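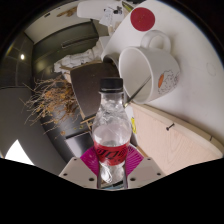
Page 3 of 5

Gripper width estimate jumps when the object is see-through

Rūta Petrauskas
posted in Perception and state estimation, May

Hello all! I've been having a wonderful time with the hand-held gripper recordings and I'm so close to a policy that does something sensible, but one thing has me stuck.

The task is simple: pick up a drinks bottle from the white table and put it down on the round red coaster. I have 52 recordings. The camera pose comes out of Pilum and looks lovely, smooth all the way. The trouble is the opening between the fingers. I don't have an encoder, so I work it out from the picture: threshold on hue to find the two magenta pads, take the inner edge of each blob, measure the gap in pixels, then convert to millimetres with a lookup table I made by closing the fingers on blocks of known size.

With the fingers open and nothing between them it works beautifully. With a mug between them, also fine. With the bottle it goes mad. The width trace sits flat for a bit, drops nearly to zero, comes back, drops again. The pads aren't moving when it does that, I can see it plainly when I step through the frames in Pärn.

What I've tried so far:

Tightening the hue range. Helps with some recordings and makes others worse.
A median filter over 5 frames. The dropouts last longer than that, so they go straight through.
Converting to a different colour space before the threshold. No real change.

The bottle is clear plastic with a black cap and a red label, if that matters. The lens is the very wide one and I am thresholding the raw picture, I haven't undistorted anything. Should I be training a segmentation model for the pads? I'd rather not label hundreds of frames if there's a trick I'm missing. And does it even matter for the policy, or will it learn to ignore the spikes?

stepwise_ned

Had the same thing. Just low-pass the width signal and move on, the network will sort it out. Mine did.

Piret Luik

Oh, this is a nice one! Please don't low-pass it yet, you'll smear the moment of closing and opening, and those are the parts of the trace the policy most needs. Filter hard enough to hide a long dropout and the fingers will start closing late on every grasp.

I'm fairly sure there are two separate faults here and they happen to show up together.

The first is the label. Red and magenta are neighbours on the hue wheel, and hue wraps round, so a range that's generous enough to catch a pad in poor light will also catch some red. Your label sits right in the V between the pads. Once the label pixels pass the threshold they join up with one pad, the blob's inner edge leaps across to the other side, and your gap collapses. I'd bet the mug never does this because there isn't a big patch of red on it at pad height.

The second is the plastic. Clear material bends whatever is behind it and throws bright streaks about, and it can pick up a tint from the pads too. A streak that crosses a ribbed pad will cut the blob in half. If you keep only the largest piece, the edge jumps outwards. So look at your trace again and check whether you have spikes in both directions. Drops would be the label, rises would be the plastic.
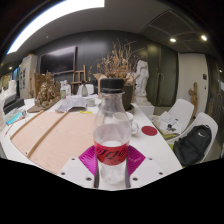 Now the fun part, because you don't need a trained model for any of this. The camera is fixed to the gripper. However you wave it about, the pads can only ever slide along one path in the picture, and you know that path already from your block measurements. So stop asking "where is the magenta?" and ask "which opening explains this picture best?"

In practice:

Make one mask per opening. Close the fingers slowly on nothing, save a frame every few millimetres, and mark the pad outlines in each. It takes an evening at most, and far less if you get the outlines from your existing threshold on a plain background, where you say it behaves.

For each new frame, score every mask by how much magenta falls inside it minus how much falls outside it but close by. The label then counts against a wrong answer and can't drag the edge over.

Use the left and right pads as a pair. They mirror each other, so if one side says half open and the other says shut, give that frame a low score and say so in the output.

Limit how far the opening may change between frames. Your fingers have a top speed. Pärn has a tracking step that will do this if you give it the scores as well as the best value, and it runs backwards through the recording too, so a bad patch gets fixed from both ends.

Leave the raw picture alone, by the way. Undistorting is useful for other things, but the masks are made through the same lens, so the bend cancels out - and resampling would only soften the edges you care about.

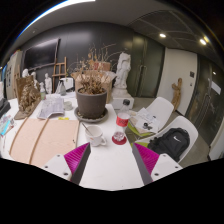 Stindgate Robotics Club, Perception and Planning Team

On whether it matters: yes, for this task. A spike towards zero looks exactly like "close", and a spike outwards looks exactly like "let go". The policy will cheerfully learn both as real actions, and letting go of a bottle halfway to the coaster is a sad thing to watch. Before you retrain, plot the width next to the camera height for a few recordings. If the fingers seem to open while the camera is still well above the table, that recording needs another look.

I'd also keep the score as an extra column. Then you can leave out weak frames from the loss and still use them as input. One of ours had 900 frames and only a handful ended up masked, so you lose very little.

Rūta Petrauskas

Piret, thank you!! Spikes in both directions, exactly as you said, I had been looking at the plot with the axis clipped. I've got the masks made and the first recordings through and the traces are so clean I had to check I hadn't plotted the wrong file.

One snag for anyone following along: my pair check was too strict when the gripper is slightly off centre in the lens. I shifted the right-hand masks by 3 pixels and it settled. I'm running the rest of the set now and will put the mask script in the Skivdale folder once I've tidied up the names.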